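Let the Witnesses Be Heard Close to Home

I have lived in Dolberg long enough to remember when the courthouse on the square was open five days a week, and when you could walk in on your lunch hour, sit down in the back row and watch your own county do its business. I did it often in my younger days (it was cooler in there than in the shop, for one thing), and I came away with a respect for the people who take the stand that has never left me. It is a hard thing to do. You sit up there in your good clothes with your hands in your lap, and you say out loud what you saw, and the person you are saying it about is sitting close enough to hear you swallow.

So I was sorry to read in May that the district means to make the move to Itivine permanent. All serious criminal hearings, the robberies and assaults and the rest of it, would be heard there from now on, and Dolberg would keep traffic, small claims and licenses. The notice says this will save money and clear the backlog, which stood at 763 cases when it was written. I don't doubt the number. I do doubt that anybody who wrote the notice has tried to get to Itivine by nine in the morning without a car.

It is 40 miles. There is one bus, it leaves from Ayala, and if you live out past the grain elevator you have to find your own way to Ayala first. A witness gets a small check for the day, which comes weeks later and doesn't cover a lost shift, let alone a sitter. And hearings get put off, as everyone who has been near a court knows. You go all that way, you wait on a bench until three, and a clerk comes out and tells you, kindly enough, to come back next month.
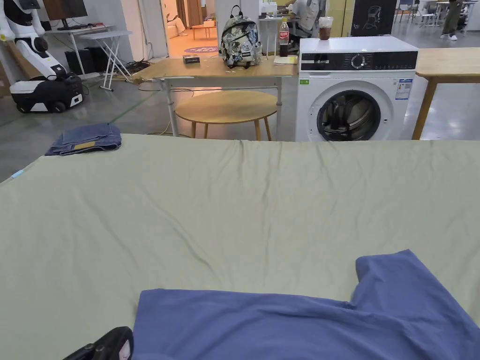

Now, a good many people will make that trip once. Fewer will make it twice, and I wouldn't blame a soul for giving up on the third. When they do, the case gets thinner. Maybe it is dropped, or pleaded down to something that would make the victim's mother cry. Maybe an innocent man loses the one neighbor who could have said he was home that night. I want to be fair about that side of it too, because folks tend to talk as if witnesses only ever belong to the prosecution.

There is a second worry, and it bothers me more than the mileage. Itivine has one hallway. The families of the accused wait in it, the victims wait in it, and the witnesses wait in it with them, all day long. Our old building has two staircases and a little room behind the jury box where a frightened person could be left in peace with a cup of coffee.

People in Fostinness faced much the same plan and got it changed. They collected 500 signatures, in a town where 400 would have been remarkable, and the district agreed to send a judge over one week in every month. It isn't perfect, and I'm told the heating is a disgrace, but the witnesses come.

I would like us to ask for the same. Comments on the plan can be dropped off at the clerk's window or sent by mail, and they don't have to be fancy. Tell them how you would get to Itivine, what it would cost you, and who would watch the kids. Mine ran to three pages, which will surprise none of my friends, and I left it at the window this morning.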